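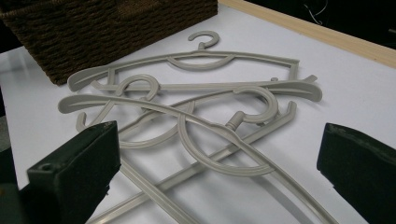 Stiltar Hand-Held Demonstration Gripper

Category: Teaching Tools > Hand-Held Grippers

The Stiltar is a two-finger gripper that a person holds and operates by hand to show a robot how a task is done. It has a grip, a trigger, a camera mount and the same finger geometry as the Jundum arm gripper. The operator does the task at a normal pace and the unit records camera video, finger opening and hand motion together. No arm has to be present while recording.

It is meant for tasks that are hard to write down as fixed positions. Sorting tangled items is a typical one. Plastic clothes hangers catch on each other at the hooks and inner loops, and the right first move depends on which hanger is on top and which way its hook is facing. A person sees this and picks a hanger without much thought. Recordings made with the Stiltar keep the view from the hand at the moment the choice is made, along with the finger opening and the path the hand takes.

How it works

Squeezing the trigger closes both fingers by the same amount. The linkage is mechanical, so the operator feels resistance when the fingers meet an object. A sensor on the linkage reads the opening. Releasing the trigger opens the fingers under spring force.

The camera sits behind the fingers and looks forward between them. Both fingertips stay in view at the lower corners of the picture. Do not move the camera mount once a set of recordings has been started. If the mount is loosened for any reason, run the alignment routine again and start a new set.

Hand motion is worked out from the video and a motion sensor in the body. The work area should have some fixed detail in it, such as a table edge or a container that stays put. A bare surface that fills the whole view gives poor tracking.

Recording a task

1. Charge the unit and switch it on. Wait for the steady green light.
2. Open and close the fingers fully, twice. This sets the range for the opening sensor.
3. Hold the unit still over the work area and press the record button.
4. Do the task. Keep the other hand out of the way unless the task needs it.
5. Press the button again to stop. Each recording is saved as its own file.

Change the starting layout between recordings. For the hanger task, turn the pile, drop it again from a low height, or swap the order of the hangers. Recordings that all begin from the same layout teach the robot very little about the next one.

Mistakes can be left in if the operator corrects them. Lifting a hanger, finding that a second one has come up with it, and shaking or setting it down to free it is useful material. A recording in which the object is dropped out of view should be deleted with a long press of the button.

Hand-held or remote control

The Stiltar can also be used as a controller for a live Jundum arm. In this mode the arm follows the operator's hand and the trigger drives the arm gripper. The operator does not feel the object, and most people work more slowly. Remote control is the better choice when the arm's reach is a limit, when the object is too heavy to lift with one hand, or when the area is not safe to stand in. For light tabletop work, record by hand.

Switching modes takes a cable and a restart. Recordings from both modes are stored in the same format and may be mixed in one training set, but label them by mode when you export.

Fingers

The standard fingers are dark molded blocks fixed by screws. They will scuff with use, and this does not affect the recordings. Replace a finger when it is cracked, when it moves on its mount, or when the contact face is worn enough that thin parts slip. Replace both at the same time and fit the same type on the arm. Narrow fingers are sold separately under part name Flaltisari and suit flat rails, wire and thin edges.

Specifications

Fingers: 2, parallel motion, replaceable
Storage: up to 2000 recordings
Battery: 3000 mAh, removable
Trigger: mechanical, right or left hand
Modes: hand-held recording, remote control
Warranty: 27 months, fingers excluded

In the box

Stiltar unit, one pair of standard fingers, battery, charger, control cable, alignment card, hex key, printed quick guide. The arm and arm gripper are not included.

Notes for current owners

Units with the earlier trigger spring can be updated. The newer spring is lighter and is easier on the hand over a long session. Contact Baldursdóttir, who handle service and spare parts, and have the serial number ready. It is on the underside of the grip, below the battery door.

The hanger task guide by Jasmina Radonjić was revised on September 21, 2021. It covers table setup, how to vary the pile, and when to end a recording. The July version had the wrong hex key size for the finger screws and should be thrown out.

Ordering

Sold singly or as a pair for two-handed tasks. Paired units are matched before shipping so that their clocks agree. If you plan to add a second unit later, send the first one back for matching when you order.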